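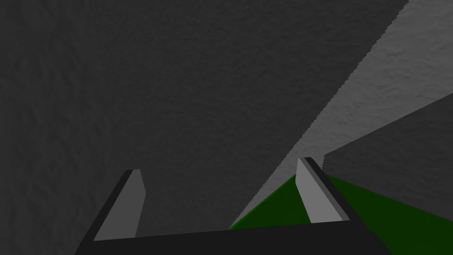
Why do thatched roofs keep the rain out?

Straw is thin and light, so you might expect water to pour right through it! The trick, dear readers, is in the slope and the thickness. In the village of Werberg the roofs are very steep, and the straw on them is 30 centimeters deep (that's as long as your school ruler). Rain lands on one stalk, slides down to the next, and drips off the edge long before it can soak to the bottom.

9 shares
3 comments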